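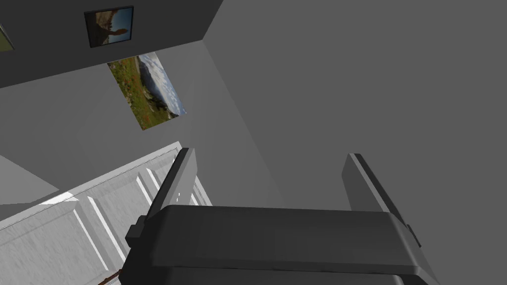
Computer rendering of a small room with a gray wall.

News > Local Government > Housing

Esquivel adopts new rules for small rental rooms

30 April 2025

2 comments | 401 shares

The City of Esquivel has adopted new rules for the rental of single rooms in private homes and converted buildings. The rules set standards for heat, fresh air, locks, and written agreements, and they apply to any room rented as a separate living space for longer than a month.

The City Council approved the ordinance on a vote held at its regular meeting. Owners who already rent out rooms will have until next March to register them with the Department of Housing. Rooms offered for the first time must be registered before a tenant moves in.

Under the ordinance, every rented room must have a window that opens to the outside, a door that can be locked by the tenant, and a fixed source of heat. Portable heaters may be used but will no longer count toward the heating standard. Tenants must have access to a kitchen and a bathroom at all hours, and the agreement must state which parts of the building are shared.

The written agreement is the part of the ordinance that drew the most discussion. Until now, many rooms in Esquivel have been rented by verbal arrangement, with rent paid by the week. The new rules require a signed document naming the owner, the tenant, the rent, the deposit, and the notice period. A form is available at no charge from the Department and may be used as it stands or adapted, provided that none of the required terms are removed.

"A person who rents one room should have the same certainty as a person who rents a house," said Constanza Acuña, director of the Department of Housing. "The form fits on a single sheet. It can be filled in at the kitchen table, and both sides keep a copy."

The registration fee has been set at $300 per building, regardless of the number of rooms rented. Owners who live in the building themselves are exempt from the fee but must still register. A registration remains valid until the building is sold or the use of the rooms changes.

Several owners spoke against the fee during the public comment period. Muchen Long, who rents out rooms in the Bramarico district, told the Council that the cost would fall hardest on owners of older buildings, where windows and heating may also need work. He asked that the fee be spread over several payments. The Council did not adopt that change, but directed the Department to report back on the matter after the first year.

Tenant groups were generally in favor of the ordinance, although some had asked for a firm limit on deposits. Morfudd Voyle of the Flolo Tenants Association said the group welcomed the requirement for written agreements and would continue to press for a limit.

"We see people who paid a deposit in cash and have nothing to show for it," Ms. Voyle said. "A signed page will help them. It will not help the person who cannot raise the deposit in the first place."

The final text differs in some respects from the draft published last fall. A proposed ban on renting basement rooms was removed. Basement rooms may be rented if they meet the window standard and have a second way out of the building. A proposed minimum ceiling height was kept for new conversions only, so that rooms now in use under sloping roofs can remain on the market.

Inspections will be carried out by existing staff of the Department. Inspectors must give notice in writing and may enter a tenant's room only with the tenant's consent or under a court order. Where a room falls short, the owner will be given time to make repairs before any penalty is applied. The penalty for renting an unregistered room is $300 for each month in which the room was rented.

The ordinance does not apply to hotels, student residences, or nursing homes, all of which are covered by separate rules. It also does not apply to relatives of the owner - a term that the ordinance defines to include in-laws and stepchildren.

Deputy director Hongjun Hou will oversee the registration process. Forms may be filed by mail or in person at the Department's office in the Pirkano Building, Room 401. Owners should bring proof of ownership and a simple floor plan showing each room to be rented. The plan may be drawn by hand.

Information sessions for owners and tenants will be held at the same location over the summer. Questions about the ordinance may be directed to Amirul Gunawan in the Department's public information office.

Share this article | 401 shares

This site uses cookies to remember your settings and to measure visits. By continuing to use the site, you accept our use of cookies. Accept | Manage settings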